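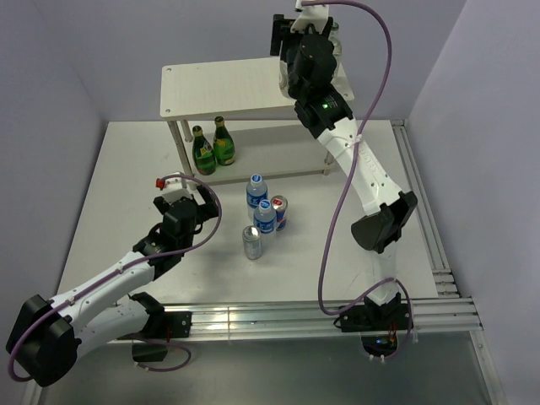
# Shelf task: grasp order and shared zone timing

**Forum:** Student Manipulation Projects > Spring builds
**Started by:** dramani_left

---

**dramani_left** wrote:

Team Dramani, second-year automation course, two-arm restocking project. The task is sorting drink containers between the table and a two-tier shelf. Glass and plastic bottles and cans all appear in the same run, and the start layout is drawn by the instructor.

Control is split. Each arm has its own planner, and a small arbiter process (we call it Plerkel) hands out a lock on the shared zone in the middle of the table. An arm must hold the lock before its gripper crosses into the zone and must release it on exit. Outside the zone the arms ignore each other.

Current state after 229 logged attempts:

- Single items on open table: fine with either arm.
- Clustered items: left arm knocks a neighbor in 20 of the attempts, nearly always on approach.
- Lower shelf: worst case. Fingers have to go in under the upper board, and two bottles standing close together leave no room to open fully.
- Lock wait: median is acceptable, but the tail is bad. One arm sometimes sits idle for most of a cycle.

Questions:

1. Is a fixed grasp order (front to back, then lower shelf, then upper) better than choosing the item with the most clearance each time?
2. Has anyone replaced a single zone lock with something finer without getting deadlocks?

The planner is stock. Grasp width is set per object class from a table.

---

**kinematic_tie** wrote:

1. Most clearance first. A fixed order assumes the layout is drawn kindly, and you say someone else draws it. Recompute after each pick. Clearance around the remaining items only goes up if you place them somewhere sensible.

2. Yes. Split the zone into cells and always acquire in ascending index. You can't form a cycle that way. The cost is that you sometimes hold a cell you don't need yet.

What is the pre-grasp opening? If the left arm is opening to maximum before it descends, that accounts for the neighbors.

---

**dramani_left** wrote:

Pre-grasp opening is 83 mm for every class. Only the closing width comes from the table. I had not considered that the open width should also vary.

---

**kinematic_tie** wrote:

Then change that before touching anything else. Object diameter plus a small margin on each side. The margin depends on your calibration, so measure that first.

---

**V_Sarmiento** wrote:

I disagree with clearance-first as a general rule. We ran the same kind of task last year (team Hadex) and the greedy choice made both arms want the same item whenever the cluster was near the centerline. One arm gets the lock, the other replans, then picks the second-best item, which is next to the first. The result is a queue.

What worked for us was to assign items to arms at the start of the run, by side, and let each arm use clearance-first inside its own list only. Items on the centerline go to whichever arm has the shorter list. Reassignment is allowed only after a failed grasp.

On the lower shelf: do not come in from above at an angle. Come in level, with the fingers in a horizontal plane, and grip the bottle low on the body. The neck looks easier, but the bottle swings when you pull it out and then it hits the board.

Virgilio Sarmiento

---

**kinematic_tie** wrote:

Fixed assignment throws away the point of having two arms. If one side has an easy list and the other has the shelf, one arm finishes early and parks.

---

**V_Sarmiento** wrote:

It parks, yes. It also does not hit anything while parked. The rubric in our course took points for contact and gave nothing for utilization. Check the rubric before optimizing for cycle time.

---

**dramani_left** wrote:

Ours scores both. Contact is a fixed deduction per event and time is a multiplier at the end. I will post numbers for both schemes.

---

**akl_s** wrote:

Two things from the perception side, from someone who has graded these.

Clear plastic is the usual source of bad pose estimates. Depth drops out on the body and you get returns from the cap and the label. If the pose is computed from the centroid of whatever points survive, it shifts toward the label side. Fit a vertical axis through the cap instead. Bare aluminum cans have the opposite problem: the shiny top gives spurious points above the rim. Crop by known height for the class.

Cable routing also matters more than people expect. If the gripper cable loop can reach the tabletop at any arm pose in the task, assume that it will sweep something eventually. Tie it along the link with enough slack at the wrist for full rotation, then run the joints to their task limits by hand and look at where the loop goes. Put the loop in the collision model as a fat capsule if you cannot shorten it.

Shadi Akl

---

**dramani_left** wrote:

Cable is not in our collision model at all. The arbiter doesn't know about it either, so the zone lock covers the gripper and links only. Adding the capsule now.

The axis fit through the cap is also going in. We were using the centroid.

---

**clavex_old_acct** wrote:

Capsules on the cable will make your planner fail on half the shelf poses. We tried it on Clavex and pulled it out again. Retie the cable and skip the modeling.

---

**akl_s** wrote:

It depends on the radius. If you use the full loop envelope, yes, you lose the shelf. Use the envelope for transit moves and drop it for the last part of the approach, where the wrist barely rotates. Retying first is correct in either case.

---

**dramani_left** wrote:

Update, April 2020.

Changes: pre-grasp opening now per class, axis fit for bottles, height crop for cans, cable retied with capsule on transit moves only. Arbiter unchanged (single lock).

- Neighbor contacts on approach fell to a level where I would need more runs to give a rate.
- Lower shelf with level approach: works when the front bottle is taken first. Taking the rear one first still fails in planning, as expected.
- Side assignment vs. clearance-first: side assignment has fewer contacts, clearance-first is faster on spread layouts. On tight clusters near the center the time difference disappears, which matches what V_Sarmiento described.

Ascending cell locks are implemented in simulation. 1114 simulated runs, no deadlock. One case of an arm holding a cell through a complete replan, so I am adding a timeout that releases the lock and retracts.

---

**kinematic_tie** wrote:

Retract before you release. With the order you wrote, the other arm can enter while the first is still inside.

---

**dramani_left** wrote:

Correct, fixed. Will rerun the simulation set with that order before loading it on the cell.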